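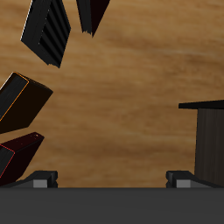
TOSTUS, December

Mum's cousin left me the raffle. Not the prize, the raffle itself, the running of it, in a biscuit tin with 400 unsold tickets and a note that said "you'll be right, love."

I was not right, love. I'd been back in Tostus for one summer, long enough to get a shift at the bakery and a reputation for saying yes. The Christmas raffle had been going since before the highway bent around us, and every house in town bought a strip, and every house had a theory about why they never won. My own family's theory was that Aunty Bev licked her fingers before the draw. She's dead now, poor thing, and the theory's still going strong.

So off I went with my tin. I did the pub first, then the servo, then the long hot street behind the school where all the dogs are called Max. I sold a strip to a man who was up a ladder and made me come halfway up to meet him. I sold one to a kid who paid in five cent pieces and wanted a receipt. By teatime my thongs had given up and I had one street left, which was Flasitz Road, and I'd been leaving it till last on purpose.

Cempaka Siregar lived on Flasitz Road.
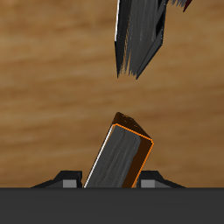 I hadn't spoken to her in nine years. We'd been best friends from prep right through to the night of the Year 12 formal, when I took her car without asking and put it in the Trellar. (That's the river. You don't need much of a run-up, it's right there at the end of the main street.) Nobody was hurt, the car was a shocker anyway, and I said sorry in such a rotten sideways manner that she shut the door on me. Then I moved to Melbourne, and you know how it goes – one year you're going to write a letter and then it's nine years.

I stood at her gate long enough for a magpie to take an interest. The porch light was on and there was a radio going out the back, cricket I think. I'd got as far as deciding I'd just pop a ticket in the letterbox and pay for it myself when the screen door opened.

"Is that Bev's tin?" she said.

I said it was.

"You've got it upside down."

And I did, too. I'd been carrying it that way since the pub, with the lid held on by a rubber band and sheer luck.

She had the same voice. I don't know why I thought she'd have got a new one. Her hair was short and she had paint up one arm, and she looked at me the way you'd look at a parcel you'd stopped waiting for. I started in on my speech about the raffle, first prize a ham, second prize a smaller ham, and she let me go the whole way to the end of it.

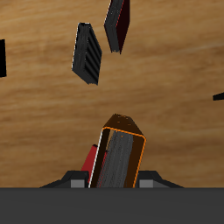

"How much is a strip?" she said.

"Two dollars."

"And how much was my car?"

Well. I knew exactly how much her car was, because her dad had written it on the back of an envelope and handed it to my dad over the fence. It was $2325, and my dad had paid it off in dribs and drabs and never once brought it up at the table. I told her the figure. She seemed surprised I had it ready.

"Dad never told me he got paid," she said.

"Every cent. Took mine two years."

"That old bugger," said Cempaka, and sat down on the step, and started to laugh. "He told me he'd let it go! He told me he was being the bigger man!"

I sat down as well, one step below. We stayed there while the light went pink and then brown, and she told me about her dad, who'd gone north to Xolalpa Station to cook for the ringers and was apparently loved by all of them, and I told her about Melbourne, leaving out most of Melbourne. At some point I said sorry again. I did it front-on this time. She picked at the paint on her arm and said, "Yeah, righto," which from her was plenty.

Then she went in and got her purse and bought ten strips, and made me write her name on every stub in proper handwriting.
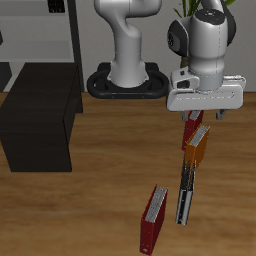

The draw was on the Friday, in the hall, with the fans going and the urn going and half the town fanning itself with paper plates. I kept my fingers dry and held them up so everyone could see. First ham went to the man from the ladder. Second ham, I pulled the stub out and it was number 3939, and I knew the handwriting before I'd read it, because it was mine.

"Rigged!" yelled someone up the back.

"Too right it is!" Cempaka yelled, already on her way up the aisle.

It was a very small ham. We ate most of it on her back step that night, with our hands, and she asked me whether I still had my licence.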